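Can a shared office printer keep copies of documents I print from an encrypted laptop?

Posted by nesari_desk in Privacy and Security

I am responsible for the computers of a small translation bureau that operates under the name Mendonça. Our staff handle contracts and medical reports on behalf of clients, and our agreements require that all client files be encrypted at rest. The laptops run Debian with full disk encryption, and I am satisfied with that part of the arrangement.

My concern is the printer. It is a leased Gedero multifunction unit which also scans and sends faxes. It is connected to the wired network and accepts jobs from every laptop in the office. While reviewing the settings page last July, I found a menu entry named "Stored Jobs" containing 56 items. Several carried the file names of client documents. No member of staff recalls having chosen to store anything. The job counter on the same page read 1249.

I would be grateful for guidance on the following points. Does the printer hold the full content of those documents, or only a record that they were printed? Does deleting an entry from the menu remove the data? Is there also a copy on the laptop that I should know about? The lease ends this year and the unit will be returned to the supplier, so I would prefer to settle the matter before then.

For completeness, the laptops print through CUPS, and documents are prepared in Prosa, the editor we use for all client work.

prosa_admin

There are two separate places to examine, and they should be treated separately.

The first is the laptop. CUPS writes each job to a spool directory, normally /var/spool/cups, before sending it to the printer. Files whose names begin with the letter "d" contain the document data, and files beginning with "c" contain the job information, including the title and the user name. Depending on the configuration, the document data may remain for a period after printing. With full disk encryption these files are protected while the machine is switched off, provided the directory is on an encrypted volume. If you do not wish to retain them at all, set the following in cupsd.conf and restart the service:

PreserveJobFiles No
PreserveJobHistory No

The second setting also removes the list of completed jobs, so confirm first that your office does not depend on it for billing.
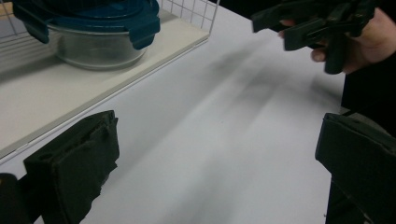
Glass container with a snap-down lid, in a white wire basket.

The second place is the printer itself. Many multifunction units contain a hard disk or flash storage. An entry under a heading such as "Stored Jobs" usually means that the complete job is held and can be printed again from the panel. You can test this without risk. Print a page of harmless text, look for it in the list, and select it. If the panel offers to print it, the content is present.

Deleting an entry generally removes the reference and marks the space as free. It does not necessarily overwrite the data. Look in the security section of the settings page for options named "disk encryption," "image overwrite" or "secure erase." Where overwriting is offered, enable it for every job and run a full erase before the unit leaves your premises. Request written confirmation from the leasing company of what happens to the storage on return. Some companies will allow the customer to keep the disk for a fee.

You should also check the default job type in the driver options on each laptop. If one profile was copied to all of the machines with storage turned on, that would explain why no one remembers selecting it. The command lpoptions -l will list the available choices.

gedero_user6

We had the same menu on ours and just turned it off. Settings, then Device, then Job Storage, set to Off. Your model may differ. Change the admin password too if it is still the one it came with.

patchbay100

The previous replies address storage but not transmission. If the queue uses plain port 9100 or unencrypted IPP, every document crosses the office network in readable form, whatever is done about the disk. Please consider using IPPS if the printer supports it. The device address should then begin with ipps:// in the output of lpstat -v.

I would also draw attention to the scan and fax functions. These often keep their own address book and transmission log, which may contain client names and numbers, and on some units they are not cleared by erasing print jobs. A full factory reset should be performed in addition to the disk erase, and the settings page should be inspected afterward to confirm that both lists are empty.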